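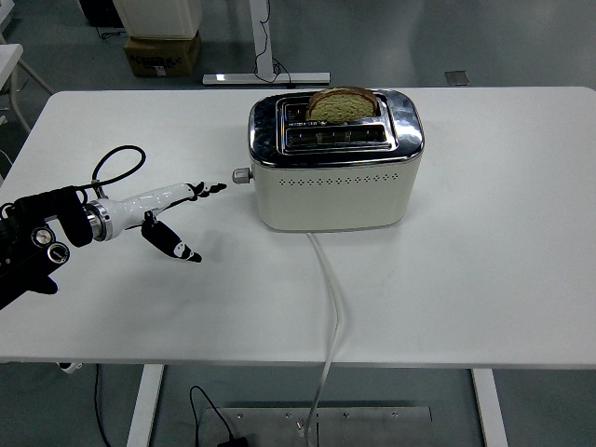 One slice in the back slot, front slot free.

10/15/25
By Lotte Verstraete
3 min read

Speaker notes: Toast, slowly

Opening (stand to the side of the screen, don't read the title out loud)

Hi everyone, thanks for coming in out of the rain. I'm Lotte, I look after small kitchen things at Prakden, and for the next little while I'm going to talk about toasters. Just toasters! If you were hoping for air fryers, Gijs Visser has the room after me and he's much funnier.

Ask for hands: who had toast this morning? Then: who can tell me which slot they used? (Wait. Let it get a bit awkward. People start moving their hands in the air to remember, it's lovely.)

When I asked this at Fotside last November, a man in the second row got really upset that he didn't know. He came up to me afterward and we talked for ages about his mother's toaster and how you had to turn the bread around by hand.

The one-slice habit

So here's what got me started. We sell two-slot toasters, and we always test them full. Two slices in, two slices out, write down the color. But a lot of people live alone, or they're the only one up, or they just want one slice with their soup. I'm a one-slice person myself — peanut butter, standing at the counter, coat already on.

Last year Josefien Schouten and I asked 2000 customers to keep a toast diary. Thirteen questions, which was too many, and I've said sorry for that. What came back again and again was people writing about the single slice as if it was a bit of a cheat. "Only one today." I love that "only."

My own advice, for what it's worth: with one slice, start a notch lower than you would for two and have a look. You can always give it a bit more. You can't un-toast it.

(If someone asks whether front or back is better: it depends on the toaster. Tell them to try both with the same loaf and move on, or we'll be here until lunch.)

Bread first, dial second

Give them a second to look at the bread before talking.

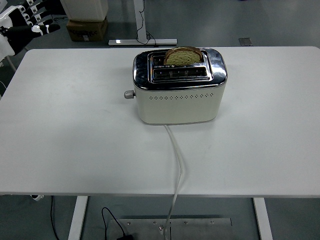
What I want you to look for

Start with how much bread is sticking up out of the slot. The top of the slice sits above the chrome, and I'm always glad when I can get hold of a crust without poking around in there. Arnulfo Londoño bakes flat little loaves and has burned his fingertips on every toaster he's owned. Tall bread, happy hands.

Then the shiny top. I'm a fan, I can't help it, I like chrome next to cream. It does show every fingerprint, so if you buy one, get a soft cloth too and wipe it once it has cooled down and is unplugged. And those tiny diamond holes along the front — don't go at them with a wet sponge, please. A dry brush does it.

Last one is the cord. Off the front and over the edge of the table is fine for a demo, but at home I'd turn it toward the wall, especially with kids about.

Close

Thank Fenna Lambrechts for the bread. Mention the tasting table by the Van Damme stand, open until 2. Questions, then hand the clicker to Gijs.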